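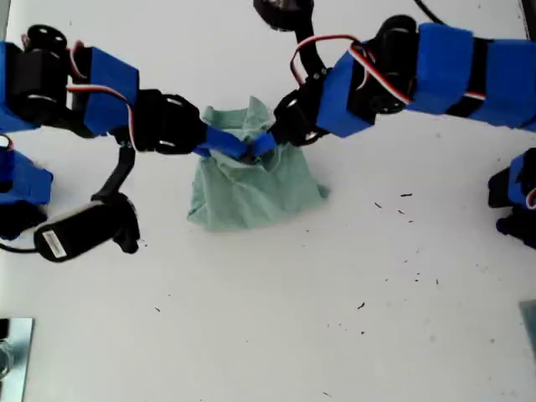

Irncombe's kerbside textile collection will become permanent in June, after council voted to extend the trial that has been running in the Gedgate and Mollham neighbourhoods.

Households in the trial put out 3,002 bags of old clothes, sheets and towels. Most went to charity shops or were cut up for cleaning rags, and 337 bags were too dirty or damp to use and went to landfill.

Under the new program, pickup will be once a month, on the same day as paper recycling. Residents will get two orange bags in the mail and can collect more at the library or the Yu Street depot. Shoes are accepted if they are tied in pairs. Pillows, doonas and carpet are still not allowed.

Another 400 homes on the north side of Mollham will be added at the start. Apartment buildings with more than 60 units will have a shared bin instead of bags, and building managers should contact the depot to arrange delivery.

Rates will not change this year to cover the service. Council will look at the cost again when it sets the next budget.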